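Gretex shape blocks, review by Reece Garside

I bought the Gretex plastic blocks in July for sorting and counting at the nursery table. Ours came from Ackroyd for £10, in a plain bag with no tray or lid.

The colours are strong and the children tell the shapes apart easily. You get cylinders, stars, a heart, a triangle, a pentagon and a cube, in red, green, blue and yellow. The cube has a bumpy face, and that is the one they all reach for first.

The stars are the weak point. They tip over if the surface isn't level, and the points mark soft furniture when thrown. We use them on a maple board, which keeps them off the carpet.
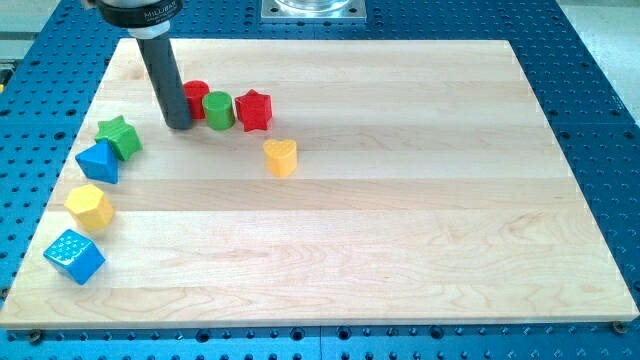 Washing them is simple enough. Warm water and a bit of soap, then leave them on a towel overnight. I'd pay another 2 pounds for a proper box.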